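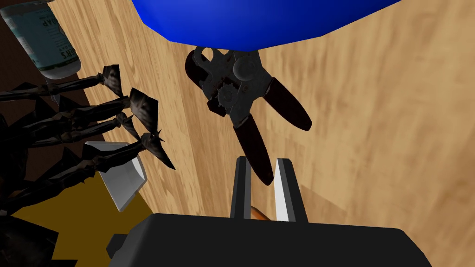
Gripper Faults in the Himgate Simulator: What Broke and What We Learned
Dagim Yilma, Perihan Başaran and Charalambos Bakalis
Final report, 2026-10-29

Our project started in February with a simple goal: teach a simulated arm to pick kitchen tools out of a cluttered space using only the wrist view. We ended up spending most of our time on one fault, and it was the best part of the whole project!

The fault

We ran 707 grasp attempts on the can opener. In 90 of them the fingers closed before they got to the handle. The controller reported a good grasp, the arm backed away, and the opener stayed behind. We called these "air grabs." A tool with two long handles in a V is a hard target, and a fingertip can stop just short of one handle while the planner thinks it is already around it.

Our first guess was friction. Perihan spent two weeks tuning the handle grip values and got nowhere (sorry, Perihan). Then Charalambos plotted the finger command against the arm position, and there it was – the close command was going out about 100 milliseconds early. The planner was using the time stamp from when a move was requested, and the arm was still traveling when the fingers started to shut.

The fix

We made two changes. The close command now waits until the arm reports that it has stopped. We also added a width check, so if the fingers shut all the way the attempt is logged as a miss and the arm holds still. That second change matters for safety. On a real arm, a false "got it" means the next motion starts while a tool is lying loose nearby.

We reran the test with 900 new attempts and had no early closes. We still get misses when other objects crowd the handles, but now they are logged as misses, and we can work with that.

Still open

Small items near the base of the fingers can confuse the width check. Dagim has a half-working patch that compares finger force as well as width, and it needs more testing.

Thanks to Efthymia Chatzigeorgiou for lab time and to Despina Manolakis, who read our logs and asked why the clock looked funny.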